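Stukham Support Portal
Ticket: Handheld pair, left pose jumps during demo
Status: Resolved, monitoring
Component: Pose tracking / handheld grippers
Priority: Normal
Site: Vídalín

Reported problem

During the Vídalín open day in March, the left gripper pose jumped sideways in the live viewer several times. The right gripper held steady. Visitors were watching the viewer at the time, so we switched to the replay screen and ran the rest of the morning slot from that. I need to know if this is a hardware fault before the Ponevitz visit.

Software is the current Plemedent release with no local changes. Both grippers were charged overnight. Calibration was done before the doors opened and passed on both sides.

Log, first pass

Pulled the recording from the morning slot. It has 1,073 pose updates flagged as low confidence on the left channel and 13 on the right. The flags on the left come in bursts, with clean tracking between them. A loose marker cube would normally give a constant offset, so I put that low on the list.

Checked anyway. Left cube is tight on its mount. No play when twisted by hand. No scratches on the printed faces.

Swapped the USB cables left to right. Jumps stayed on the left channel. Swapped back.

Restarted the tracking service and repeated the calibration. Passed again. The jumps came back within 30 seconds of picking up the grippers.

Log, second pass

Moved on to the room. The demo station was the round table near the big window, and the operator worked leaning in over the top with both grippers. The tabletop is glossy black marble and the window lets in full daylight. Our bench in the lab has a matte surface and no direct sun, and I have never seen this fault there. 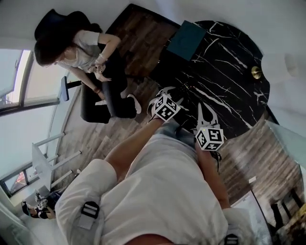

The bursts line up with the times the left gripper was held low with the window side behind it. Exposure drops when the window takes up more of the view, and the marker faces go dark with it. The detector then loses corners and the solver picks the wrong orientation for a few updates. In the viewer that shows up as a sideways jump.

I also looked at reflections from the marble. I found one burst where a false marker was detected below the real one. The rest had no second detection, so the tabletop is a minor cause at most.

Tests done on site after the visitors left:

1. Blinds down, same table, same operator. No jumps.
2. Blinds up, matte cloth on the table. Jumps still present, fewer false detections.
3. Blinds up, exposure locked to a fixed value. No jumps. Window blown out, markers readable.
4. Blinds up, auto exposure, grippers swapped between hands. Jumps moved to the other unit.

Test 4 rules out the left gripper as the fault.

Reply from Dagný Lykkegaard, Stukham support

Agree with the reading. Auto exposure in this release meters the full view and there is no option yet to weight it to the lower half. Please keep exposure locked for any room with a large window. The value is under Capture, Advanced. Set it with the grippers in working position — if you set it with your arms down, the markers will come out too bright.

The single false detection can be filtered by setting the minimum marker size to 8. Do not go higher or you will lose the real cube at full reach.

Follow-up

Applied both settings and ran the afternoon slot with the blinds up. No jumps seen in the live viewer. Low confidence flags on the left were in line with the right.

Added a lighting check to the visit sheet, to be done after calibration and again after lunch when the sun has moved. The matte cloth is now in the demo case.

Still open: the calibration routine gives a pass in conditions where tracking then fails. Dagný has raised this as a separate item against Plemedent. This ticket stays in monitoring until the Ponevitz visit is done.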